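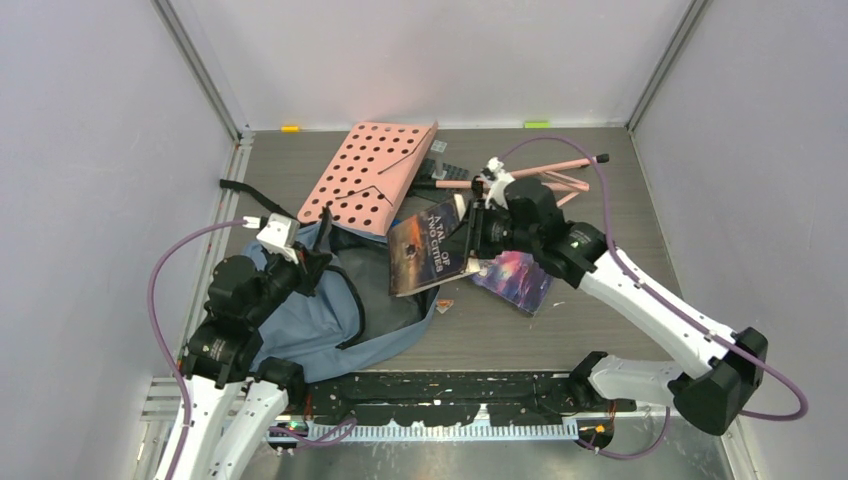

The two-arm cell at the Olenik Robotics Club, with a copy of A Tale of Two Cities held in the right gripper.

FOR IMMEDIATE RELEASE

Olenik Robotics Club Opens Bag-Packing Project to Visitors

OLENIK, 17th October. The Olenik Robotics Club will show its student project, Kelureck, at an open afternoon in the Usteveo Building today. Students will run a pair of robot arms on an everyday job: sorting the things a student carries and putting them in a bag. Admission is free and no registration is required.

Kelureck began in May as a summer assignment for club members who had finished the introductory course. The students chose bag packing after a vote. It calls for both arms at once, with one arm handling the bag while the other brings the books and folders. Cloth changes shape each time it is touched, and the club has spent more time on the bag than on any other item.

The arms work inside a small cell with pale walls on the left, back and right, on a dark gray floor board. The items in use include a light blue fabric bag, books, a pink folding stand and a salmon-pink folder with rows of round holes. Each arm ends in a black and white gripper that closes from two sides. Books are picked up by an edge.

The club has 16 members this year, all of them high school students. They work in pairs, one student driving the arms and the other keeping the log, and trade places after each set of runs. A full set is 50 runs. By the end of last week the log held 1,869 runs, counting the ones that were stopped early. Runs that fail are kept in the log with a short note on what went wrong. The most common note is that the bag opening closed before the book reached it.

"We wanted a job that everyone in the room has done themselves," the club said in a statement. "When a run goes badly, a new member can usually see why. That makes it a good project to learn on."

The Boonyarit Fund paid for the motors and grippers and will support the project through next May. The Usteveo Building provides the room and the power. Students assembled the cell and route all of the cables themselves, and they handle routine repairs.

Visitors may watch from behind the tape line and ask questions between runs. Those who would like to try driving an arm can sign up at the door for a five-minute turn. There are 50 turns available. Children under 10 must have an adult with them. Food and drinks are not allowed in the robot room.

The second stage of Kelureck starts after the winter break, when the club plans to add a zippered pencil case and a water bottle to the items. Applications for new members open at the same time. No programming experience is needed, but applicants should be able to attend two evenings a week.

About the Olenik Robotics Club

The Olenik Robotics Club is an after-school program for high school students. It meets in the Usteveo Building during the school year and takes part in regional student showcases.

Media contact: Press desk, Olenik Robotics Club, Usteveo Building, Olenik

###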